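Cordless Tool Batteries: Your Questions
Last updated May 10, 2018

We sell and recondition battery packs for drills, trimmers, vacuums and the other things people keep in the garage and swear at. These are the questions that come in most often at the Wascombe counter, with the answers we give when the line isn't too long.

Can I leave the pack on the charger all the time?

With a modern charger that shuts itself off, yes, for a weekend. For a whole winter, please don't. A pack that sits full for months ages faster than one that sits half full. Take it off when you remember. You will not remember, and it will probably survive anyway.

Should I run it all the way down before I charge it?

No. That advice belonged to older nickel-cadmium packs, and it has been handed down through families like a gravy boat. Lithium packs prefer to be topped up. If the tool slows down, stop and charge it.

My pack says 4 Ah. What does that mean?

Ah stands for amp-hours, and it tells you how much charge the pack holds. A 4 Ah pack will run the same tool for twice as long as a 2 Ah pack, give or take what you're doing to it. It won't make the drill stronger. Voltage has more to do with that, and you can't change the voltage by buying a bigger pack and pushing harder.

How should I store packs over the winter?

Indoors, somewhere dry, at half charge. A closet shelf is fine. The shed is not, and neither is the windowsill over the radiator. Keep loose screws and coins away from the terminals.
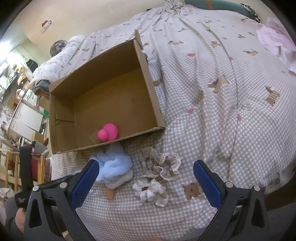 If you're storing more than one, put a strip of tape over each set of contacts and write the date on it. In January we get a run of customers with a pack that "was fine in the fall," and nearly all of them left it empty in a cold garage. A lithium pack left flat for long enough may refuse to charge again, and the charger is right to refuse it.

The charger blinks red and green. Is it broken?

Maybe. First let the pack come to room temperature, then wipe the contacts with a dry cloth and try again. If you have a second pack, try that one. When both packs blink, suspect the charger. When only one does, you have your answer, and we're sorry.

Can you rebuild my old pack?

Often. We rebuild most Devico and Dredton packs that come in with an undamaged case. Rebuilds take 11 working days and carry a 13-month warranty. The flat price is $34 for small packs; bigger ones are quoted after we open them up. We don't rebuild the Mfinanga slim series. The case is glued shut, and we have lost that argument enough times.

Can I rebuild it myself?

You can buy the cells and you can watch the videos. Lithium cells hold a lot of energy and don't care how confident you are. Ermanno Lombardi, who runs our bench, will talk you out of it at no charge, and he's thorough.

The pack is swollen. Can I still use it?

No. Don't charge it, squeeze it or poke it to see what's inside. Move it away from anything that burns, if you can do that safely, and call us before bringing it in. If it's hot, hissing or smoking, keep well back and call the fire department. We're closed at night and they aren't.

Can I throw an old one in the trash?

Please don't – packs get crushed in garbage trucks, and the trucks catch fire. Tape the terminals and drop it in the bin by our front door. We take any brand, including ones we didn't sell you. We will try not to comment.

Do you take back a pack I bought by mistake?

Yes, unopened and with the receipt. Check the voltage and the shape of the slide rail before you buy. Filing the rail down to make it fit counts as opening it.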